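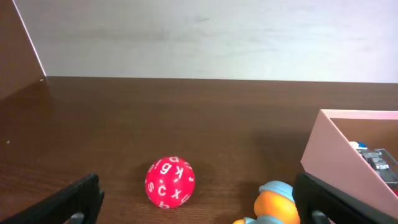
Halvard Berge says he'll believe in household robots the day one of them clears up after his grandchildren without being told twice, and until then he's keeping his dustpan. He left that under my last post and I've had it in my head ever since, because it's pretty much the thing we want to find out (minus the dustpan). So, Halvard, if you're reading, please put your name down. You're exactly the sort of person I'm after.

Right, the call itself. I'm looking for 19 people from Wenden or near enough to come and help us with Drunano, our project on whether a machine can manage everyday chores yet. By chores I mean the small, dull ones. Putting toys back in a box. Pairing socks. Getting the shopping out of the bag and on to the right shelf. On the shop side it's facing up a shelf, sorting returns, dropping small mixed items into the right tub. Things you do while thinking about what's for tea.

You don't need to know anything about robots! I'd go further and say it helps if you don't. If you've ever worked a till, stacked shelves, cleaned for a living, looked after children or run a house with other people in it, you know more about this work than most of us do. We've spent an awful lot of time getting an arm to close its fingers on a thing and lift it, and not nearly enough asking people who tidy up every day how they decide what to pick up first.

What you'd be doing

You come in for two visits, three hours each, with a proper break in the middle and decent biscuits. On the first visit you do chores yourself while one of us sits nearby and takes notes. We'll ask you to talk as you go, which feels daft for the first few minutes and then everyone forgets. Why did you move that before the other one? Why did you use two hands there? Would you have bothered if you were at home and tired?

On the second visit you watch the arm try the same jobs and tell us what you make of it. Be as rude as you like. You'll have a big stop button next to you and you can press it whenever you want, for any reason, including "I didn't like the look of that". There's also a go at steering the arm by hand, which is harder than it looks and which people tend to enjoy far more than the questionnaire.
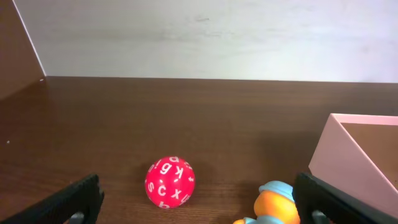

I should say where we've got to, so you don't turn up expecting a butler. Picking up one thing from a clear bit of table is fine most of the time. Round things are a nuisance, as they roll off if you come at them badly, and anything close to something else is a nuisance too, because the fingers need room either side and a person would simply nudge the other thing out of the way without noticing. We're slow. My mum could do the whole table while the arm is still making up its mind about the first item, and she'd have wiped it down after.

Then there's knowing where things go. You see a mug on the stairs and know it wants to be in the kitchen. You see half a jigsaw on the floor and know to leave it well alone or there'll be tears. That's the bit I'm most curious about, and it's why I'd rather have nineteen strangers with opinions than another month of me and Guido Cocco moving things about and agreeing with each other.

Guido, by the way, thinks the shop-floor jobs will be cracked well before the household ones. His argument is that a shop has labels and shelves that stay put. I've worked in a shop, and I can tell you that shelves stay put and customers don't, and that you'll find a pack of bacon in with the greetings cards by dinnertime. We've been having this row for ages. Come and take sides.

Who can join in

Anyone aged 20 or over who can get to us. I'd love a good mix: left-handers, people with sore hands or a bad back, people who use a chair, people who hate tidying and put it off until visitors are due. If standing is a problem we'll set everything up so you can sit. If you wear glasses, bring the pair you'd do close work in. If English isn't your first language, do the talking part in whatever's comfortable and tell me beforehand so I can sort out someone to help.

I'm afraid I can't take anyone who already works on robots, and I can't have little ones in the room while the arm is switched on. Babies and toddlers can stay with whoever you bring along, in the sitting area by the front door. It has a kettle and a sofa that's seen better days. 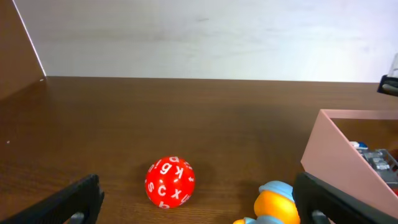 Money and the practical stuff

You'll get £20 for each visit, paid at the end of it, and that's yours even if you decide halfway through that you've had enough. Bus fares on top if you keep your ticket. We record sound and we film your hands and the table. Your face stays out of it, and if it wanders in by accident we cut that part. You can ask us to bin your recordings afterwards and we will. All of that is on the consent sheet, which I've tried to write like a human being, and I'll go through it with you before anything starts.

We're in the Ferraro building on Korkgate, up one floor. There's a lift. The street door sticks, so give it a shove with your shoulder, and if it still won't budge ring the bottom bell (the top one is the dentist and they're fed up with us). Parking on Korkgate is hopeless in the mornings and not much better later on.

Daytime and early evening visits are both possible. Your two visits need to be at least a few days apart, and I'd like to get everybody's first one done before the end of February.

How to put your name down

Use the contact form on this page and put Drunano in the subject box so it doesn't get lost among the messages about room hire. Tell me your name, a good way of reaching you, when you're generally free, and one chore you'd hand over to a machine tomorrow if you could. I'm collecting those and they're brilliant. Duvet covers are well in front, with school shoes (finding them, I mean) coming up behind.

Names in by 8/2/19, please. I'll reply to everyone, including those I can't fit in this time, and I'll keep a reserve list in case people drop out.

If you want to ask something first, stick it in the comments and I'll answer there so the others can see it too. Halvard, that goes for you as well, and bring the dustpan.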